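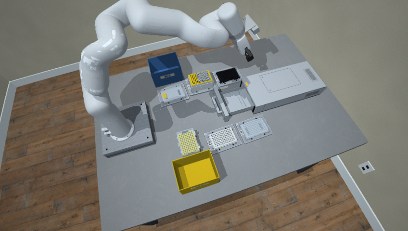 Cuaderno de taller. Podcast de lectura en familia, agosto

Martes, 9:40

Empiezo página nueva porque la anterior quedó llena de tachones. Estado de la temporada: cinco episodios grabados, dos montados, ninguno publicado. El guion del episodio de Lastano está cerrado salvo la despedida, que sigue sonando a anuncio. Probar a quitar la frase entera y terminar con la pregunta a los niños.

Escuchada otra vez la entrevista con Svitlana Yurchenko sobre su libro de la tortuga cartera. Dura bastante más de lo previsto y lo bueno está repartido: el principio, cuando cuenta cómo leía en voz alta a sus sobrinos por teléfono, y la parte final sobre los nombres de los personajes. En medio hay un tramo largo sobre los plazos de la editorial que a una familia en el coche no le dice nada. Lo corto. Guardo el original completo en la carpeta Moroz por si ella lo quiere para otra cosa.

Problema de sonido: en su pista hay un zumbido grave desde el minuto 13. En la mía no aparece, así que viene de su lado. He pasado el filtro de graves suave y mejora, pero la voz se queda un poco delgada. Segunda prueba con un corte más bajo y la voz aguanta. Dejo esa versión. Si alguien la toca después, que no le suba más la reducción de ruido, se come las eses.

11:15

Lectura en voz alta del primer capítulo. Lo grabamos en la sala pequeña con la manta puesta en la puerta. Tres tomas completas. La primera va demasiado rápida. La segunda es la buena hasta la página del mercado, donde me trabo con "desenvolvía". La tercera sirve para tapar ese hueco, aunque el tono es algo más alto y se nota si se escucha con auriculares. En altavoz pasa.

Apunte para las próximas lecturas: marcar las respiraciones con lápiz en la copia impresa antes de entrar. Cuando leo desde la pantalla no respiro donde toca y acabo las frases largas sin aire. También conviene decidir antes las voces de los personajes. Al abuelo le puse una voz ronca en la página dos y en la siguiente escena ya se me había olvidado.
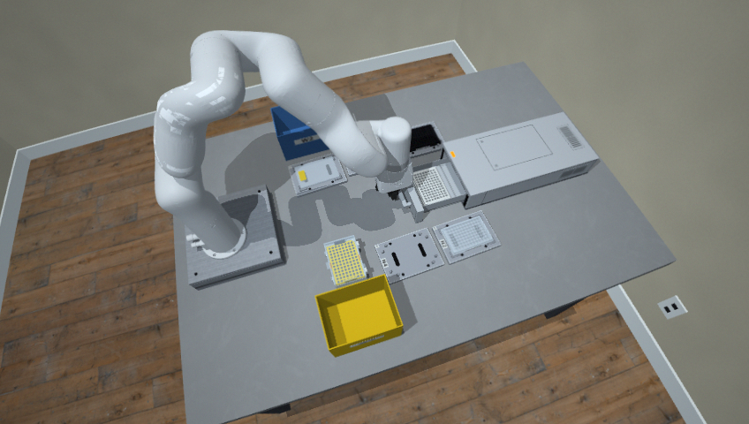
La voz del abuelo la repito entera el próximo día, son pocas líneas. La tortuga se queda como está, lenta pero sin exagerar. En la prueba con los niños del club de Drevside se rieron en los sitios esperados y además en uno que no habíamos visto, cuando la tortuga pide que le firmen el recibo. Alargar ahí la pausa medio segundo para dejar sitio a la risa.

Lo que no funcionó en Drevside: la sección de adivinanzas. La pista musical entra encima de la última palabra y varios no entendieron la pregunta. Bajar la música antes y dejar un silencio limpio. También pidieron más tiempo para contestar. Ahora mismo damos cinco segundos y los pequeños ni siquiera han terminado de consultarlo con el de al lado.

13:00

Hablado con la librería Famthorpe. Nos dejan leer allí una tarde y ponen ellos las sillas. Caben 19 niños sentados en la alfombra, los adultos detrás, de pie. Quieren el texto del cartel esta semana. Les he mandado un borrador corto: título, hora, edad recomendada y que se puede entrar con el cuento empezado. Han preguntado si se vende el libro ese día. Falta confirmarlo con Svitlana, que tiene que traer los ejemplares.

Pendiente de decidir si grabamos esa sesión. A favor, el ruido de los niños da vida al episodio. En contra, la librería tiene la puerta a la calle y cada vez que se abre entra el autobús. Hace falta también el permiso de cada familia, por escrito. Si se graba, un micrófono para quien lee y otro bajo, cerca de la alfombra, nunca colgado del techo como la otra vez, que solo recogió el ventilador.

16:30

Montaje del episodio de Lastano casi terminado. Orden final: saludo, entrevista primera parte, adivinanza, lectura, entrevista segunda parte, pregunta a los niños. Con la adivinanza en medio se hace más corto. He quitado la sintonía larga del principio y he dejado solo las cuatro notas.

Revisadas las notas que acompañan al episodio. Faltaba el nombre de la ilustradora, ya está pedido. No publicar hasta tenerlo.
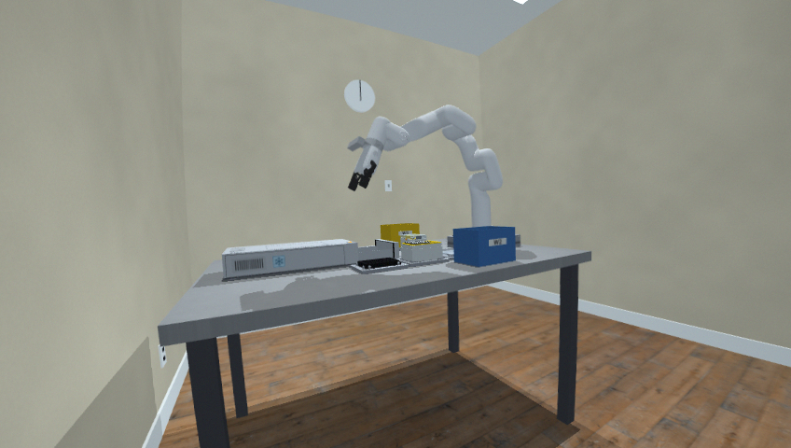 Pendiente para el próximo día

Repetir las líneas del abuelo, misma sala, misma distancia al micrófono (un palmo largo).

Corregir la música de la adivinanza y alargar el tiempo de respuesta.

Escribir a Svitlana: ejemplares para Famthorpe, de dónde sale el zumbido y si le parece bien el corte de la parte de los plazos.

Preparar la hoja de permisos para las familias. Una sola cara, letra grande.

Buscar cuento para el sexto episodio. Hay dos candidatos en la estantería, el del faro y el de las hermanas que cambian de casa. El del faro tiene mucho diálogo y haría falta una segunda voz.

Copia de seguridad de las pistas de hoy hecha a las 17:10 en el disco gris.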